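Minutes, Gurkumside packing group, July meeting
Meeting opened 2:00 p.m. Chair: Guðlaug Egilsson. Apologies from the Norðdahl site.

1. Previous minutes
Accepted with one correction. The spare roller order is for Foltetstead and should not be charged to us.

2. Handling work by machine
Plitance presented the simulated line. Guðlaug asked whether a robot could take over bottle handling at the conveyors yet. Plitance ran 1,000 simulated picks, of which 966 were counted as good. The other 34 were mostly poor grips. Stills from the simulation were shown.

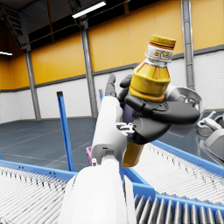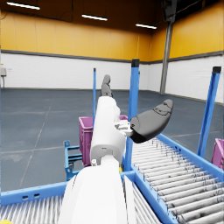
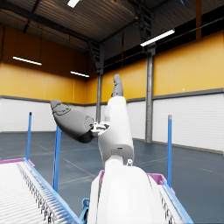
Simulated hall with roller conveyors, all three stills.

Reading time: 1 min

The first still has the yellow bottle held at a tilt in the hand. Packing asked if a bottle can be set down upright from that angle. Plitance will check. Packing also noted that real bottles come down with torn labels and loose caps, and none of that is in the model.

Speed was discussed. The target is 25 bottles a minute and the model is well short of it. Wiping down rails and clearing spills stay with staff. The group's view was that the machine is not ready for a full shift.

Agreed: no purchase this year. Plitance to repeat the run with damaged bottles and report the failures separately.

3. Floor marking
Repainting by bay 103 is still waiting on a quote. Carried over.

4. Any other business
The break room dishwasher is out again. Someone asked if Plitance had a robot for that. They do not.

Closed 3:10 p.m.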